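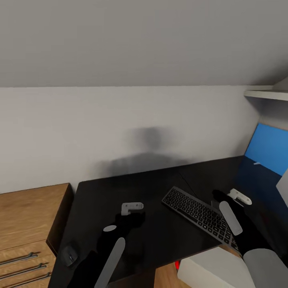 Un bureau noir mat sous un plafond en pente.

Lecture : 4 minutes

Clondier Halliday, panneau isolant mince pour combles aménagés

Il faut se méfier des isolants minces. Nous en vendons depuis assez longtemps pour le dire sur nos propres fiches, et le Halliday de Clondier ne fait pas exception. C'est un bon panneau, à condition de savoir ce qu'on lui demande. Si vous cherchez un produit qui remplace une vraie épaisseur de laine entre chevrons, fermez cette page, il n'existe pas, quoi qu'en dise l'emballage du concurrent.

Le Halliday est un panneau rigide en fibre de bois, parement lisse d'un côté, rainuré sur les chants. Il se pose en sous-face de rampant, par-dessus une isolation déjà en place, pour couper les ponts thermiques que font les chevrons. Le fabricant parle de « confort retrouvé toute l'année ». Traduction : la pièce chauffe un peu moins vite l'après-midi et refroidit un peu moins vite la nuit. Pour certaines pièces c'est beaucoup, pour d'autres ça ne vaut pas la dépense.

Caractéristiques

Longueur : 182 cm
Largeur utile : 600 mm
Épaisseur : 4 cm
Chants : rainure et languette sur les grands côtés, droits sur les petits
Parement : lisse, à peindre ou à enduire
Conditionnement : à l'unité ou par palette

La largeur de 600 mm tombe juste sur un entraxe standard. Si votre charpente est ancienne, elle ne tombera juste nulle part, et il faudra poser des tasseaux. Comptez-les dans le budget avant de comparer les prix au mètre carré, qui ne les incluent jamais, les nôtres non plus.

Ce que le panneau fait correctement

L'été, surtout. La fibre de bois est dense et la chaleur met du temps à la traverser. Un bureau ou une chambre sous toiture reste respirable un peu plus tard dans la journée, pourvu que les fenêtres de toit soient occultées par l'extérieur. Sans store extérieur, le soleil entre par le vitrage et vous aurez payé des panneaux pour rien. Nous préférons vous vendre d'abord le store, il est moins cher.

Le bruit de la pluie est atténué aussi, surtout sous une couverture en bac acier. Clondier annonce un gain acoustique que nous ne reprenons pas ici : la mesure a été faite sur une paroi complète, avec laine, membrane et plaque de parement. Allez savoir quelle part revient au panneau.

Enfin, la surface est plane. Après un enduit de lissage et deux couches de peinture, les joints se font oublier, si le poseur a pris son temps.

Ce qu'il ne fait pas

Il ne traite pas l'humidité. On lit un peu partout que la fibre de bois « respire ». Elle absorbe et restitue de la vapeur, c'est vrai, dans des limites étroites. Une fuite en toiture ou une pièce sans ventilation en viendront à bout comme de n'importe quel isolant. Faites vérifier la couverture avant, et prévoyez une membrane frein-vapeur continue côté chaud, sous le panneau. La Plukulora convient, une autre aussi, pourvu que les raccords soient étanches.

Il ne porte rien de lourd. Une étagère se fixe dans les chevrons ou dans le mur, jamais dans le panneau seul. Les chevilles « spéciales fibre de bois » de la gamme Clurkby tiennent un cadre ou une petite applique. Au-delà, nous n'y croyons pas.

Il mange de la hauteur. Quatre centimètres, plus les tasseaux, plus la finition : dans une petite pièce mansardée, c'est parfois ce qui empêche de se redresser devant son bureau. Tracez la nouvelle ligne de plafond au crayon sur le pignon avant de commander. Asseyez-vous, levez-vous, recommencez.

Pose

Laissez les panneaux se stabiliser à plat dans la pièce. Vissez dans le bois, avec rondelles, et décalez les joints d'un rang à l'autre. La découpe se fait à la scie circulaire, avec aspiration et masque — la poussière est fine et se dépose jusqu'au rez-de-chaussée. Gardez un jeu en périphérie et comblez-le avec une bande de fibre souple. La mousse expansive est plus rapide, elle se fissure aussi plus vite.

À deux, le travail est pénible. Seul, il faut un lève-plaque.

Prix et disponibilité

Livraison offerte à partir de 200 euros d'achat, en pied de camion seulement. Le chauffeur ne monte pas les étages et personne ne devrait vous promettre le contraire. Les panneaux dont un angle est écrasé à la réception se signalent sur le bon de livraison, pas trois semaines après. Le réassort est prévu en décembre, date du fabricant, que nous donnons sans la garantir.

Partages : 4

Articles liés
Membrane frein-vapeur Plukulora
Chevilles Clurkby pour fibre de bois
Stores extérieurs pour fenêtres de toit
Bande de fibre souple pour joints périphériques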